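Review: Osar finger pad and wrist bracket kit, fitted to a dish-handling cell

Reviewed by Adwoa Mahama

The Osar kit replaces the fingertip pads on a two-finger parallel gripper and adds a bracket for a small wrist camera. I bought one for the tabletop cell we run at Ayaaba, where the work is plates, bowls and a wooden dish rack. It cost 347 dollars with two sets of pads, the bracket, a bag of screws and a folded instruction sheet. I fitted it in May and have kept a log since. The counter on the cell reads 3,292 grasps on the first set of pads.

Plates are the hard part of this job. A plate held by its lower edge turns in the fingers if the pads are worn or unevenly seated, and a few degrees of turn is enough to miss the pegs.
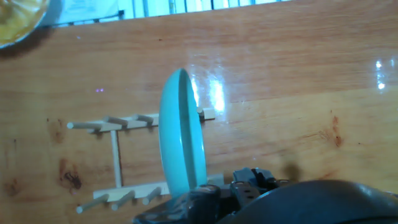

4 min read

Fitting

The old pads came off with a plastic scraper. Clean the finger faces with alcohol and let them dry before the new pads go on. The sheet says to tighten the pad screws in one pass. I would ignore that. Bring both screws up evenly, close the fingers on a flat gauge, then finish tightening. Done in one pass, the left pad sat proud at the tip and I had to start again.

The bracket is the better half of the kit. It has slots where the stock part has plain holes, so the camera can be tilted without shims. I set mine so that both the fingers and the far edge of the table stay in view. Check the cable at full wrist rotation before you close the clamp. Mine needed a longer loop.

Total time was 3 hours, including recalibration. Theophilus Dramani did the second cell the following afternoon and was faster, mostly from having my notes on the screws.

Calibration

Any change at the wrist means a new hand-eye calibration. The kit does not change that, and the sheet gives it one line. We use the Verarden routine, which takes a set of poses over a printed target and writes the offset to the controller. Two of my early runs disagreed with each other by more than I would accept. The cause was a bracket screw I had left finger tight. After that the results repeated well.

Glare is a separate problem. Our table is polished wood and throws bright patches into the camera at low angles. The bracket has no hood. I turned down the exposure and moved one lamp, and that helped more than any change in tilt.

Performance

I ran 100 plate placements as a test, with the same plate and the rack in one position. The new pads held the plate square, and the misses I logged came from the rack having shifted on the table. Bowls are less consistent. A wide bowl with a curved rim touches the pad along a short line, and if the approach is steep the finger reaches the rim before the pad is properly over it. I lowered the closing speed for bowls and left it there.

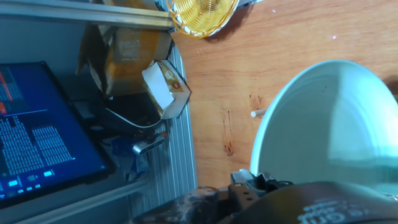
Gripper at the bowl rim, with a display screen on the left.

The pads are smooth and rounded at the tip. This is fine for ceramics. For small parts it is a poor shape, and I would keep the old square pads for anything pencil sized or thinner. Kwadwo Essien tried the Osar pads on short dowels in his own setup and went back to the originals.

Upkeep

Wipe the pads at the start of each session. Dust on the finger housing does no harm, but it works its way down to the pad faces if it is left. Every few sessions I check the bracket screws with a driver – two of them had backed off slightly in the first week, and a drop of medium threadlocker fixed it. Look at the pad edges for lifting. Mine show light polish in the middle and no lifting so far.

Keep loose packing material away from the rail side of the table. A bag can catch on the wrist cable if the arm swings low.

Complaints

The instruction sheet is thin and the drawing of the left finger is reversed. The screws are soft, and I rounded one on the second removal. Spare pads are sold only as a full kit through Wonine, which makes a small wear part expensive. Yaa Sarpong wrote to them about ordering pads alone and was told it was under review.

Verdict

Good pads for plates, adequate for bowls, and a bracket I would buy by itself if they sold it. Replace the screws with better ones on the first day. Four out of five for a dish cell, two out of five for small parts. I will update this page when the first pads wear out.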